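Husturgate Setlists

README and data card

Husturgate Setlists is a collection of song-by-song records from live rock and pop shows at small and mid-sized venues. It covers what was played, in what order, and how the songs ran together. It holds no audio. The records were typed from handwritten notes taken during the shows, then checked against printed stage setlists where one could be had.

The collection began as a spreadsheet kept for personal use. It was moved to plain text files in February so that other people could search it without needing the same software.

What is in it

The current release has 100 shows by 36 touring acts. Most are club and theater dates. Outdoor festival sets are included only when the act played a full set of its own, so short appearances on a shared bill are left out. The same goes for in-store sets and radio sessions.

Four rooms account for most of the entries. The Brutlow is a seated theater with a balcony. The Fonar is a standing club with a low stage and a hard curfew, and its sets run shorter as a result. The other two have changed names more than once and are listed under the name on the ticket. 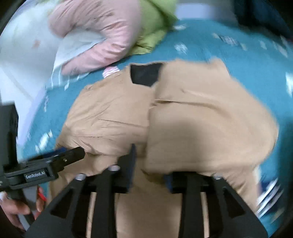 Each show is one file. Songs are one per line, in the order played. The fields on each line are separated by tabs:

position: place in the set, starting from 1
title: song title as the act released it
part: main, encore or second encore
status: full, partial, tease or medley
cover: name of the original act, left blank if the song is the act's own
note: free text, often blank

A header at the top of each file gives the act, the room, the day of the week, the start time and whether the show was sold out. Support acts are named in the header, but their songs are not listed unless they have a file of their own.

How songs are counted

A song gets its own line if at least one verse or chorus was sung. If the band played only a riff or a few bars, the line is marked "tease" and should be dropped from any song count. Medleys were the hardest part to settle. Each song in a medley has its own line, and all of them share the same position number, so a set with a medley will have repeated positions. Scripts that assume unique positions will break on these files.

Drum solos, tape intros and long spoken sections are not songs. They go in the note field of the song that follows. If a solo came in the middle of a song, the note goes on that song's line.

Restarts are counted once. If the singer stopped a song and began it again, there is one line with "restart" in the note.

Titles

Titles follow the studio release, including brackets and odd punctuation. Songs that had not been released at the time of the show are entered under the title announced from the stage, with "unreleased" in the note. When no title was announced, the line says "unknown" and the note has a few words of the lyric, enough to search on later. Several of these have been filled in since the first release and a few are still open.

Live-only arrangements keep the studio title. An acoustic version of a loud song is the same song here.

Known problems

The files lean heavily toward guitar bands with long careers. That is what the note-taker went to see. Nothing should be concluded from this collection about live music in general.

Start times are when the headliner walked on, by wristwatch. End times were not written down for the early shows and have been left out of the whole set.

The Rojanasak files need care. The band changed drummers and keyboard players often, and it swapped songs between nights more than any other act here. Three of its shows were written up the next morning from memory. Those have "recalled" in the header, and the order of songs in the middle of each set may be wrong. The openers and encores are reliable.

Printed setlists do not always match what was played. Where the two differ, the notes taken in the room win. Songs printed and skipped are not in the main listing, but they appear at the bottom of the file after a blank line, each with a leading minus sign. 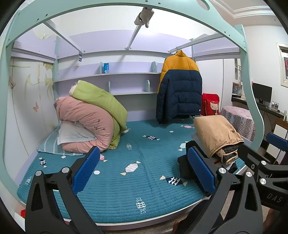

Loft bed with bedding on a candy-print mattress pad.

Using the files

All files are UTF-8 with Unix line endings. File names are the act name and a running number, in lowercase, with hyphens for spaces. The running number is the order in which shows were entered, which is often different from the order in which they took place. There is an index file that lists every show with its room and song count. The counts in it leave out teases and skipped songs.

Corrections

Corrections are welcome, especially for the unknown titles. Please send the file name, the line number and where the correction comes from. A photo of a printed setlist helps but will not settle a question about whether a song was played. Fan recordings can be mentioned as a source. Please do not send the audio.

License

The files may be copied, changed and shared for any purpose with credit to Husturgate Setlists. Lyrics quoted in the note field belong to their writers and are kept as short as possible.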